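pai-grasp-label
Grasp state labeling tool for hand-held gripper video
Maintained by Ingvild Berge and Sudheer Thampi, Kesalix

What it does

pai-grasp-label reads wrist-view video from a hand-held gripper and writes one grasp state per frame: open, closing, closed_empty, closed_holding or releasing. The output is used to cut long recordings into pick and place segments before policy training. It does not estimate pose and it does not name the object.

Install

Needs Python 3.6 and OpenCV 3.4. A GPU is optional but CPU runs are slow.

pip install -r requirements.txt
python setup.py develop

Weights are not in the repo. Put them in weights/ or set PAI_WEIGHTS to the folder.

Usage

python label.py --in clips/ --out labels/ --lens fisheye

--lens takes fisheye or flat. With fisheye, the dark rim of the image is masked before anything else runs. The image is not undistorted. We tried that and the jaws got stretched near the lower border, which made the jaw width reading worse.

--smooth N sets the length of the median filter on jaw width, in frames. Default is 5. Use an odd number.

--min-hold N drops any closed_holding run shorter than N frames. Default is 2.

Output format

One CSV per clip. Columns are frame, state, jaw_width, score. jaw_width is normalized so that 1.0 is fully open. score is the classifier output for the chosen state, before smoothing.

Test set

The Brundmont split has 2,276 hand-labeled frames from 70 clips, all recorded in bedrooms and laundry areas with clothes and bedding. Every frame was labeled by 2 people and disagreements were settled by Sudheer. No clip in the test set comes from a home used in training. The Stelbridge split is rigid objects only and is kept for regression checks. Don't report numbers on it.

How the state is decided

The jaw linings are tracked by color first. Jaw width comes from the distance between them. A small classifier then looks at a crop around the jaws and decides whether there is something in between. Width alone is not enough for cloth, where a thin layer can close to nearly the same width as nothing at all. Dark fabric against the black linkage is the hardest case for the crop classifier, so the test split has a lot of it. 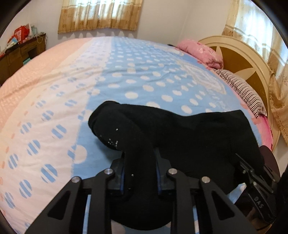

Test frame, state closed_holding. Black sock between the blue-lined jaws, patterned bedding behind.

If you see closed_empty on frames like this one, check the crop before you touch the threshold. Run with --dump-crops and look at whether both linings are inside it. The usual cause is a wrong jaw color range in config/jaw.yaml. The default range is for blue linings. Other colors need their own entry, and anything close to the color of the bedding will give you false tracks.

Known issues

Striped or dotted fabric with a lot of blue in it can pull the lining tracker off the jaws. Setting track.max_jump to a lower value helps, at the cost of losing fast closes.

closing and releasing get swapped on clips that start in the middle of a motion. Trim the first few frames.

Clips with variable frame rate load with wrong timestamps. Re-encode them first.

Changes

6/18/18: added --min-hold, moved color ranges out of the code and into config/jaw.yaml, fixed a crash on clips with no open frames.

Planned for August: a separate state for two layers of cloth picked at once. Labels for this are not finished. If you have clips where it happens, send Ingvild the clip name and frame range.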